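Fix-It Bench, Sat 16 February

Old desktops again this month. Doors at 11, bring a screwdriver if you have one you like - ours are all stripped. The pile from the Kokkonen office clear-out still needs sorting, so if your own machine is fine come anyway and open somebody else's.

Plan is the same as last time. Side off, dust out, check the memory is seated, look over the capacitors for bulging tops. Power cord out of the wall first, every time, and leave the power supply itself closed please. Tag anything you pull and put the screws in a cup with the tag, not loose on the table. We lost two whole sets in the fall.
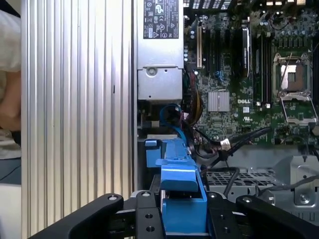

Older memory sticks wanted, any size, labeled or not. Also case screws and a couple of long power cords. Drop them in the Trollum box by the door. Hard drives only if your OK with us wiping them.

Bláthnaid Hanrahan has the sign-up sheet, text her or just show up. Two spots left at the soldering end, go quick. Parts fund is at $2763, more on that in the April issue when I've got the reciepts together.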